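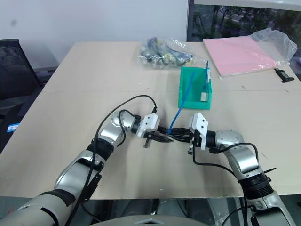 Does a two-armed robot handling light parts on a tabletop need its own risk assessment if each arm already came with one from the maker?

The pair needs its own. The maker's paperwork covers an arm on its own, before anybody bolts on a gripper, runs a cable down the outside or puts a second arm where it can reach the first. Whoever puts the setup together has to look at the whole thing, including the table and what's lying on it.

Thread: Table rules for two-arm cells, who writes them?
Started 2020-03-04 in Standards and Good Practice

tzanetos_n
The bit at the top is the short version from our house guide, and I'm posting it for comments before it goes to the shop. We do small part handling: cables, strips, trays, connectors. The guide has a section on the arms, a section on grippers, and a new section on the table itself. The table section is where people fight me. As drafted:

1. Only the parts for the current task inside reach of either arm.
2. Bags of spares stay off the table while the arms are powered.
3. External cables on the arm are checked at full wrist rotation before the first run of a shift.
4. No hands on the table until both arms report stopped.
5. Every handover between grippers has a written speed limit.

Tear it up.

lainek
Number 2 will be dead in a week. I've watched three versions of that rule go up on walls and every one of them had a bag of cable ties sitting under it. People keep spares near the work. If you want a rule that lasts, mark an area at the back of the table for them and keep it out of the programmed motion.

tzanetos_n
"Out of the programmed motion" is doing a lot of lifting there. With a person steering the arms remotely there isn't a programmed motion.

lainek
Then limit the workspace in software and mark the limit with tape. You can do both before lunch.

carroll_cell_2
Sceptic checking in. What injury is any of this preventing? These are light arms holding light parts. I ran a Triser cell for two years and the worst thing that happened was I caught my sleeve on a chair. We had a binder with 548 pages in it and I'd bet money the only person who opened it was the auditor. More rules for the table means page 549.

M. Amoah
A light arm can still pinch a finger, and two grippers closing on the same part can do it from both sides. I agree about the binder though. The assessment should say where the pinch happens and what you did about it. If it takes more than 10 pages for a bench setup, somebody is pasting.

carroll_cell_2
OK, but "what you did about it" always ends up being a sign. Signs don't stop arms.

M. Amoah
Force and speed limits do. Set them for the meeting point of the two grippers, and test them there with the real fingers on. I've seen limits tested with the bare flange, and then somebody fits narrow fingers that put the same force on a much smaller patch of skin. The number on the test sheet was fine and it meant nothing.

efthymia_p
This is my complaint with the whole collaborative label. Vendors sell "collaborative" as if it belongs to the arm. The application is what gets assessed. An arm with a smooth round housing and a pointed finger at the end has a pointed finger at the end.

Also Nektarios, rule 3 is too weak. Once a shift is fine for wear. It won't catch a cable that was rerouted during the shift, and people reroute them all the time when a loop gets in the way. I'd check after any change to the gripper or the cabling, plus at the start of the shift. And write down what "checked" means. On ours you drive each wrist to both ends of its travel at slow speed and look for three things: a loop that tightens, a loop that reaches the other arm, a loop that drops low enough to hook what's on the table.

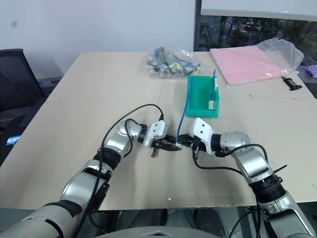 The third one gets skipped because with a clear table it never shows up. Put your tray and your parts out first, then do the check. A loop that hangs clear over bare tabletop may not clear the wall of a tray, and if it snags it will drag the tray before any limit trips. We only learned that from a run in October, when a tray went on the floor and the log showed nothing wrong.

carroll_cell_2
So bring the cables inside the arm and delete the rule.

efthymia_p
Lovely, if your arm has a path for them. Ours doesn't and I'm not buying new arms to shorten a checklist. Zip ties and a sensible loop are what most benches have. Trim the tails too, by the way. A cut tie end at hand height will open up a knuckle faster than the robot will.

lainek
+1 on the tie tails. Ours are on the tool change list.

filippos.d
Somebody explain rule 5 to me. A speed limit for handovers, fine. Who picked it? We had an integrator (Illex, since you'll ask) hand us a sheet that said 50 mm/s for handover, and no one there could tell me where it came from. It looked like a number that somebody thought sounded slow.

tzanetos_n
In our draft it's 20 mm/s, and I'll admit I picked it. It came from watching the thin flexible parts we handle. Any faster and the free end whips around.

filippos.d
So that's a quality number. Put it in the process sheet. If you put it in the safety section, the first person who needs more throughput will argue that the part can take it, they'll be right about the part, and you've lost the limit. Then nobody believes the other limits on the page either.

M. Amoah
Filippos is right on this one. Keep them apart. The safety figure comes from your contact test and the process figure can be anything under that.

tzanetos_n
Fair. I'll split it. 20 goes to the process sheet and the safety line will refer to the test record.

carroll_cell_2
Still waiting for somebody to defend rule 4. "Both arms report stopped." Stopped how? On the Drinier controller a paused arm reports stopped and will resume when the operator lets go of a button. I've seen a person reach in to straighten a part while the light was the right color. If you want me to like one rule in this list, make it that one and make it mean something.

tzanetos_n
What wording would you use?

carroll_cell_2
"No hands on the table unless the person reaching in holds the enabling device, or the protective stop is latched and has to be reset from outside reach." Longer. I don't care. At least you can test it.

lainek
Who resets it if the remote operator is in another room?

carroll_cell_2
Whoever is standing at the table. The remote operator shouldn't be able to clear it at all.

efthymia_p
We disagree there. Ours needs both, local reset first and then remote confirm. With local only, the operator may still be moving their controls when the arms come alive.

carroll_cell_2
Both is fine with me. Remote alone isn't.

tzanetos_n
Changes so far: rule 2 becomes a marked spares area outside the software limit, rule 3 is after any change and with parts on the table, rule 4 is the latched stop with both resets, rule 5 is split. I'm leaving rule 1 alone unless someone objects.

filippos.d
I object to "current task". Ask two people on your floor what the current task is and send me both answers.

tzanetos_n
I'll list the parts on the process sheet for each job, then. Revised draft goes up in this thread once Laine has looked at the tape layout.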